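About Us

Rumitmont Table Care
Cleaning, oiling, waxing and small repairs for wood tables

Hi. Short version: we look after tables. Dining tables, cafe tables, desks, the odd church hall trestle. We come to you or you bring it to us. We don't do floors. We don't do decks. People ask every week so putting that near the top.

How it started

Heriberto Palacios was refinishing furniture out of a rented garage and kept getting the same phone call. Table's dull, table's sticky, table has a ring on it from a mug, do I need to strip it? Mostly no. Mostly it needed a proper clean and a coat of wax and someone willing to spend an afternoon on it. So he started doing just that, and stopped taking on the big strip jobs, and the phone kept ringing. First paid table was a January job, an oval oak thing with crayon in the grain. He still has the invoice somewhere.

There are 5 of us now. Shop is at 2711 Sornerik Road, the low building behind the tile place. Park on the gravel side, the front spots belong to them and they do tow.

What we do

Deep clean. Years of spray polish, cooking grease and syrup come off before anything else goes on. Slow part. Can't be rushed, we've tried.

Oil and wax. We use a hard wax called Brasora for most kitchen tables and plain oil for the ones that get left alone. If you already have something you like, bring the can and we'll use yours as long as it suits the finish.

Rings and heat marks. White ones usually lift. Black ones are deeper, usually in the wood itself, and we'll tell you before we start if we think it'll still show.

Wobbles. Loose legs, stripped screws, a leaf that won't slide. No extra charge if it's under fifteen minutes.

House calls for cafes and restaurants, after closing or before opening. We bring our own lamps and cloths, you stack the chairs.

How we work

By hand, for nearly all of it. A machine is fine for bare wood but on a finished top it's too easy to go through at the edges, and edges are what people touch. So cloths. Lots of cloths. We wash them in house and use different colors so they don't get mixed up, and everybody who works here has at some point grabbed the wrong one and had to go over a whole top again.

Long strokes, light pressure, one hand down on the table so it doesn't creep. Round ones are the worst for creeping. Also the worst for missed spots, you lose track of where you began. Zaki puts a bit of tape under the edge as a start mark and the rest of us have more or less copied him.
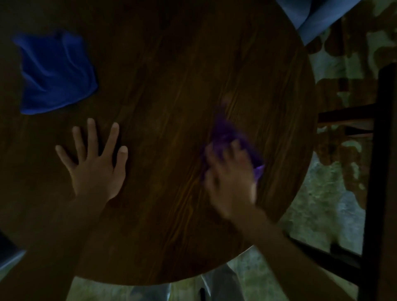 Wiping down a round top, purple cloth in hand and a blue one folded nearby.

We leave knots alone. Sometimes we get asked to fill or hide one and we will if you really want, but please look at it again after the table's clean first. Same goes for grain that looks a bit wild. A good wipe brings out a lot that was sitting under the dull stuff.

Last thing before a table goes home is a check under a low lamp from the side. Streaks show right up. If there's streaks we do it over, and you get a call saying tomorrow instead of today. Sorry in advance.

Prices and times

Depends on size and how bad it is. Send 3 photos (top, legs, worst spot) and we'll quote from those. Most tables are with us under a week. Bring it with the leaves if it has leaves, they fade differnt from the rest and we want to match them up.

We pick up and deliver in town. Out of town we can usually work something out but its easier if you've got a truck.

Looking after it yourself

Soft cloth, barely damp, wring it and then wring it again. Go with the grain. Dry it right after. No spray polish please, we spend half our lives taking it off. Coasters, yes. Call if something spills that stains, especially ink, and don't scrub at it while you wait.

There's a free table care morning at the shop a few times a year. Bring a stool or a tray or anything small and wooden and we'll show you how we do it. Cloths supplied, coffee too.

Get in touch

Call the shop, extension 1734 gets the workbench and someone will pick up if their hands are clean. Or stop by, door's open most mornings.

Page last updated 5/21/24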